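Notebook, April, 9.40 am, laundry table

Carrying on from the Collen page. I've put the dryer sheets question to one side for now (we ran out, and the new box is on the shelf at Hanham where it does me no good at all) and gone back to socks. Socks are the thing I keep getting wrong in the folding guide!

Where I'd got to: the draft says "lay both socks flat, heel to heel, then fold in half". Lovely if your socks have a heel. Half the ones in the Bralto bag are so soft and shapeless that you can't find the heel without putting a hand inside, and by then you might as well have put them on. So I want wording that works from the toe and the cuff, which every sock has got.

Table first. I moved us over to the light wood one, and I like it far better than the old bench for this. Pale top, a bit of a sheen to it, and cloth shows up nicely without any patterned cover getting in the way.

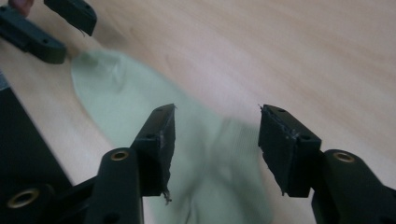
Kirstin Munro has written in the margin that a shiny top is all very well for towels but socks skate about on it, and could I please try a tea towel underneath before I put "any smooth table" in the guide. She'd also like it noted that she said this in March.

Fine, noted. I did have a go with the tea towel and it was worse for me, because the towel rucks up and then you're smoothing two things. Might be different with a heavier one. Leaving it open, and "any smooth table" has a pencil ring round it until we agree.

Now the order of doing things. My first version had people flatten both socks before touching either again. The second version flattens one, leaves it lying there as a sort of pattern, and brings the other over to match. I much prefer the second! You've got something to line up against, and the crumpled one doesn't get a chance to crumple again while you fuss with its partner.

The green pair is what I've been using to try the wording, a washed-out sagey colour, plain, nothing to them.
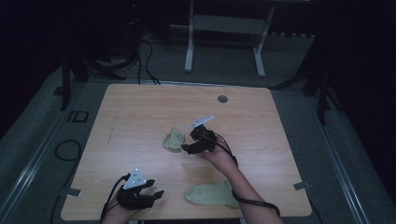 Which way the toe points is the other thing I want to settle. I've been writing "toe to the left" all through, and that's only because I do it that way. Giannakopoulos has toes pointing away from you in the old sheet and I can see the sense in it, you roll towards yourself and finish at the cuff. Then again you have to turn the sock round when you pick it up. Try both, 11 goes each, and write down which feels less of a faff. No stopwatch, I don't care about seconds.

Rolling versus folding: I'm still a folder. Turning one cuff over the other stretches it, and my mum's drawer is full of evidence. But the Collen lot want a roll, so the guide gets 2 versions and people can choose.

To do:
- heavier tea towel, ask Kirstin which one she meant
- rewrite step 4 without the word "heel"
- find the bag ticket, 3462, it's come off again
- dryer sheets back from Hanham

Stopping for tea. Pick up at step 4.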